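From: Azucena Carrillo
To: Jedmont Building Operations list
Date: 12/13/23
Subject: Re: Baskets for the reading rooms and front counters

Dear colleagues,

Thank you to the branches that have replied to the message of last week. The relevant part is quoted below so that those who joined the list recently can follow.

> On behalf of the Mevar branch, Wondimu Demissie wrote:
>
> We have received the wicker baskets ordered in July and are
> short of shelf space in the supply room. Would the list please
> advise whether the dark brown and the lighter tan baskets are
> to be stored separately, or whether they may be nested? The
> tan ones are a little wider and shallower. We would also like
> to know which color is meant for the front counter, as the
> order form does not say.
>
> Our preference would be to nest them, dark inside light, and to
> keep the pairs on the upper shelf.

The Mevar proposal is approved for all branches. Baskets not in use should be nested in pairs, with the dark basket set down into the tan one. The rim of the tan basket remains visible in this arrangement, and staff can tell from the front of the shelf that both are present.

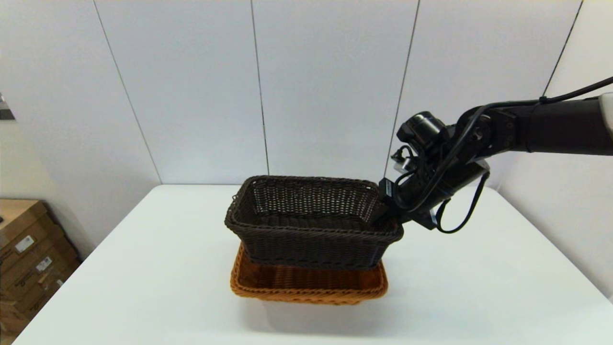
STORAGE AND HANDLING

Please place no more than 2 pairs on top of one another. The open weave on the sides of the dark baskets catches easily, and a strand that has been pulled out cannot be repaired locally. Lift the upper basket straight up by the rim, with a hand at each end.

Paper labels should be tied on with string. Adhesive labels leave a residue in the weave and are no longer to be used on any basket - this includes the older stock at Bilgin.

COLOR AND PLACEMENT

Tan baskets are for the front counter and will hold returned forms. Dark baskets are for the reading rooms. Branches that have already placed them the other way may leave them until the next change of displays.

STOCK

The full order was 119 baskets, delivered through the Gonimis depot. Any branch whose delivery did not match its packing slip should write to me directly, giving the branch name and the color concerned. Replacement requests sent to the whole list will not be processed.

Regards,

Azucena Carrillo
Building Operations, Jedmont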